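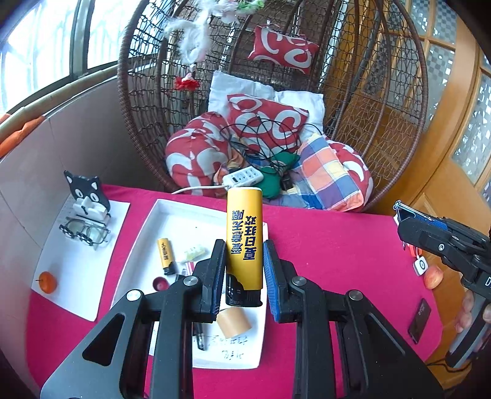

促销印刷品的寿命问题:访 Trurkeo 印务技术主管 Afia Ansah

在塑料小件上印字,难点集中在附着力。Afia Ansah 在 Trurkeo 负责移印和丝印两条线,经手的多是打火机、钥匙扣、笔杆一类的季节性赠品。她把客户投诉分成两类:一类是颜色不对,一类是字掉了。“颜色不对可以在打样阶段解决,字掉了往往要等货发出去几个星期才知道。”

她认为多数掉字与油墨本身关系不大。注塑件表面常残留脱模剂,印前若只用干布擦拭,墨层等于印在一层油膜上。Trurkeo 目前的做法是先用异丙醇擦洗,再视材质决定是否过火焰或电晕。ABS 一般可以省去后一步,聚丙烯不行。“聚丙烯不处理就上墨,胶带一拉整片下来,不用做第二次测试。”

谈到检验,Ansah 的说法很具体。每批抽 33 件做百格试验,另取 9 件做酒精擦拭,往返 200 次后看露底情况。去年 March(三月)一批发往 Vastley 的订单共 3,187 件,百格全部合格,酒精擦拭却有两件露底。复查发现是烘道末段温度偏低,固化剂没有反应完全。整批重新过炉后放行,交期推迟两天。

字体也影响成品率。汉字笔画密,竖排在窄面上时,字号受宽度限制,笔画间的空白容易被墨填死。她建议窄面印刷避开宋体,横笔太细,移印胶头稍有磨损就会断线;黑体的笔画粗细接近,允许的误差大一些。深色字压在黄色底上对比足够,单色一遍即可。反过来在深色底上印黄字,通常要先垫一层白,套印偏差随之出现。

记者问及钢版蚀刻深度。Ansah 说细字版控制在二十微米上下,大面积色块略深,但不宜在同一块版上兼顾两者。“客户喜欢大标题配小字说明,这种稿子我倾向于拆成两块版。成本高一点,调机时间反而短。”

Trurkeo 曾试用 Zakaria 的无溶剂油墨,气味明显减轻,胶头寿命也有改善,问题在于开罐后的可用时间偏短,小批量订单损耗偏高。目前这种油墨只用在长单上。另一家供应商 Trovham 提供的双组分墨仍是日常主力,固化剂按重量比加入,现配现用,当班未用完的不留到次日。

她对采购方的建议是在合同里写明测试方法和胶带型号。“只写‘附着力良好’,双方各有各的理解。胶带换一个牌号,结果就可能不同。”另外,签样应保留实物,装避光袋,注明日期和墨批号。照片不能作为颜色依据。

采访结束前,Ansah 提到下一步计划是给移印机加装环境湿度记录。梅雨季节车间湿度高,墨层表干变慢,叠放时容易粘背,目前全靠操作工凭经验延长间隔。

(采访日期:11/5/25)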